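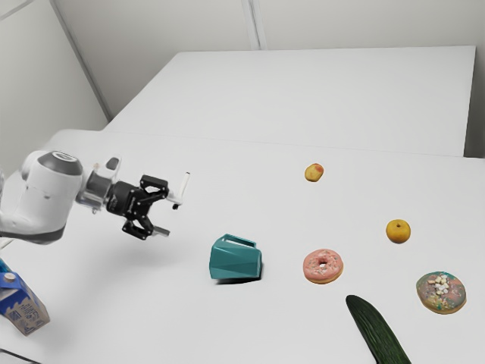 Siiri Laaksonen has run the test kitchen at Nurkov since the move from Stirnau. Her subject is oat bread, and in particular the water in it.

"Most recipes are written too dry," she says. "Oats go on absorbing for 2 hours after mixing. If the dough feels right at the start, it will be stiff by shaping."

Her standard loaf takes 200 g of rolled oats, soaked overnight, and is baked at 220 degrees. She lowers the oven after the crust has set.

Asked about salt, she is brief. "Weigh it. Spoons vary."

The next trials, with Eino Valtonen, concern barley. "Barley is harder," she says. "The crumb tears."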